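4. Planner and perception

Our planner, Puludent, runs on two computers in the Ayala room. It takes object masks from the camera node and returns one grasp for each request. For crowded holders we limit the search to 1000 candidates.
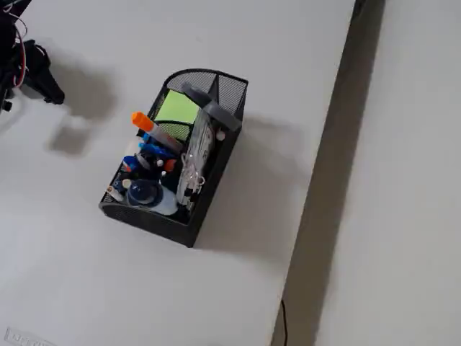
Isuvton asked whether the limit is too low when pens overlap, and suggested sorting the candidates by height first.

We added this sorting in July - it needed only a small change in the Jemuleck module. The mesh organiser is our main test object.

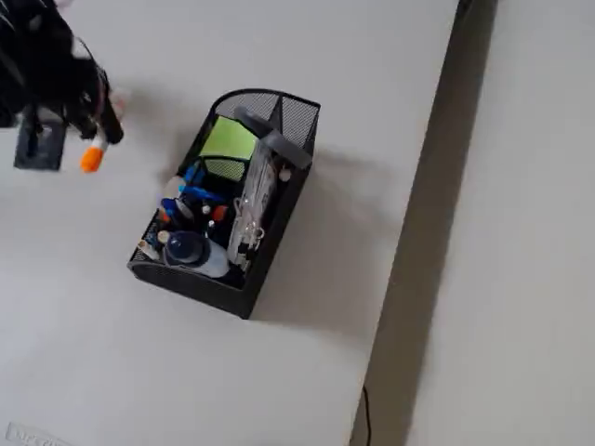
The gripper angle is still set by hand, and we want to learn it from data next term.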